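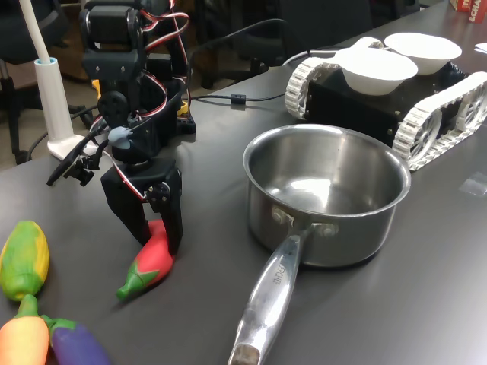

Shiyu Xie would rather watch a planner change its mind than watch it get everything right the first time, and the team behind Dokum 2 has spent most of the year giving it good reasons to do so. The new version of the open task planner for small robots is out now, free to download, and it is the biggest update the project has had.

WALTOV, October 8, 2022 — Briggs Robotics Software today released Dokum 2, a planning and control package for people who work with hobby-class arms and small mobile bases on an ordinary tabletop. It takes a short list of goals, such as putting the vegetables in the pan or bringing a bowl within reach, and turns them into a sequence of motions that an arm and a vehicle can share.

Sharing is the big news. In the first version, each machine had its own plan, and the two plans met only at a handoff point that the user had to write by hand. Dokum 2 keeps one plan for everything on the table. If the vehicle is slow to arrive, the arm can pick up a different job while it waits, and if the arm is reaching across the vehicle's path, the vehicle gets a new route or holds still until the way is clear.

"We used to spend whole afternoons moving a handoff point a finger's width to the left," said Xie. "Now you tell it what you want done and where the machines are, and you get on with the interesting part. I still grin when it finds an order of steps I hadn't thought of."

Kitchen tasks have been the project's main proving ground from the start. Toy vegetables come in awkward shapes, a carrot doesn't sit in a gripper the way an eggplant does, and pans have long handles that get in the way of everything. Polished steel is also hard on perception software. Reflections inside a saucepan can look like objects, and the first version would now and then plan a very careful grasp on a patch of light.

Dokum 2 handles this with a new perception module called Cirden. It compares views over time and marks each thing it finds with a confidence score that the planner can read. Anything with a low score is treated as something to look at again before a grasp is planned. Users can set the threshold themselves, and there is a viewer that shows the scores as they change — a feature that began as a debugging window and was so useful that it stayed in.

Also in this release:

A cable-aware motion checker. Users can draw the areas where cables run, and the planner keeps wheels and treads out of them.

Replanning in the middle of a task, with no need to send the arm back to its home position first.

A plain text log of every decision, written in everyday words. A typical line reads "skipped pepper, gripper path blocked, will try again after corn."

A set of 22 practice tasks, with 11 of them written for an arm and a vehicle working together.

A dry-run mode that checks a full plan with the motors switched off.

The default time limit for a new plan is 60 seconds, and it can be shortened for simple jobs. Plans made with the first version will load in Dokum 2, although hand-written handoff points are ignored and a note in the log says so.

There is still plenty to do. Soft objects are not supported, stacked bowls are treated as a single object, and Cirden has trouble when two items of a similar color are touching. Xie's group is working on the last of these now and expects to post a test build in January. Bug reports with a log attached are very welcome, and so are new practice tasks — the stranger the better!

Dokum 2 can be downloaded from the Briggs project page, along with the setup guide and the full list of supported servo controllers. Questions about the release can be sent through the contact form on the same page.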